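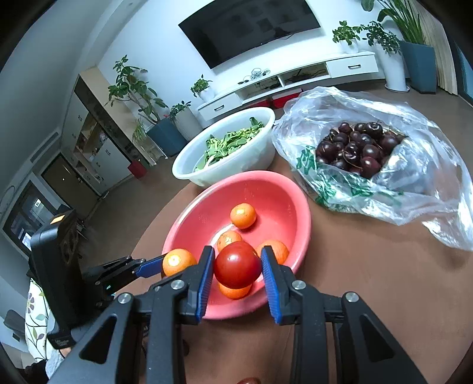 Re: chores, can they do them yet?

Zhuoran Fang wrote:

> Lirden says 30 household jobs by November. Does anyone believe that? Putting the groceries away would do me.

I don't. Soft fruit is still hard. A tomato and a cherry need a different squeeze, and the crinkly bag is worse than either. At Preneck we gave it 400 tries at sorting produce into bowls and I'd trust it with the oranges. Greens I still do myself. Happy to send the log if you want it.

Blagoje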